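Wanted: people who doubt their own shopping habits
Call for participants, the Altulitz household spending study
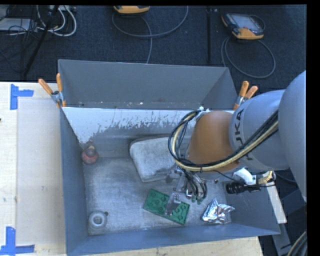
A grey metal bin on a table, with a KUKA arm reaching in.

Most of what you have read about how families spend their money on food is, in my view, shaky. It comes from surveys where people are rung up at teatime and asked what they bought last month. They don't remember. I don't remember either, and I have worked on this subject for years. So people guess, and they guess in their own favour: more greens, less wine, hardly any biscuits. Then somebody turns the guesses into a chart and a newspaper prints it.

We would like to do a bit better than that, and we need 28 households to help us find out if we can.

What we are asking

You keep every food receipt for eight weeks. All of them, including the sandwich at the station and the crisps you ate in the car. You put them in an envelope and post it to us on Fridays, postage paid. At the start and again at the end you fill in the usual sort of questionnaire, the kind I have just been rude about, and we compare the two. That is the whole study.

There is no app. We tried one in the pilot and people used it keenly for five days and then stopped. Paper did better, though I wouldn't call it a triumph. Plenty of envelopes came late and one had been through the wash.

What you will not get

I have seen a lot of adverts like this one which promise that taking part will change your life, cut your bills or teach you to eat well. I have no evidence that ours will do any of it. Looking at your receipts may make you spend less for a week or two. It may also make you cross. We won't give you advice on your diet or your budget, and if you ask for some we'll politely change the subject.

You won't get a personal report either. With a group this size there isn't much of use we could tell you about where you stand, and I would sooner say nothing than send you a coloured graph that means very little.

What you will get

Each household that sends in all its envelopes is paid 800 in local currency by bank transfer, after the last one arrives. If you drop out we pay for the weeks you finished. You can leave whenever you like and you don't have to say why. Flatmates count as one household if they share a fridge and most of their meals, and the payment is one payment, so please sort out the split among yourselves before you sign anything.

Who can apply

You need to live in Altulitz or Diritz and do your own shopping. We want households of all sizes, and we are short of people living alone and of families with teenagers. You can't take part if anyone at home works for a food shop or a market research firm. We are not looking for careful people. If you already keep a spreadsheet of your groceries, thank you, but you are not who we are after. The pilot was full of people like that and it spoiled the figures.

Who sees your receipts

Two of us: me and Santino Montecinos, who types them up. Card numbers are blacked out before anything is stored, and names are kept in a separate file. The paper is shredded once the typing has been checked. The study is paid for by the Drergate Fund, which doesn't sell food, and it gets the final tables and nothing else. You are right to be suspicious of sentences like these, so ask to see the full data sheet before you decide. It is four pages and quite dull.

How to apply

Write a few lines saying who lives with you and where you mostly shop. Post them to Kayode Bassey, Household Spending Study, Assunção House, Altulitz, or hand them in at the front desk there. Please don't send receipts yet. Letters should reach us by Sep 15, 2018. Everyone gets an answer, including those we turn down, and the first envelopes go out in time for a start in November.

If fewer than 28 suitable households come forward we will put the study off and tell you so.

Kayode Bassey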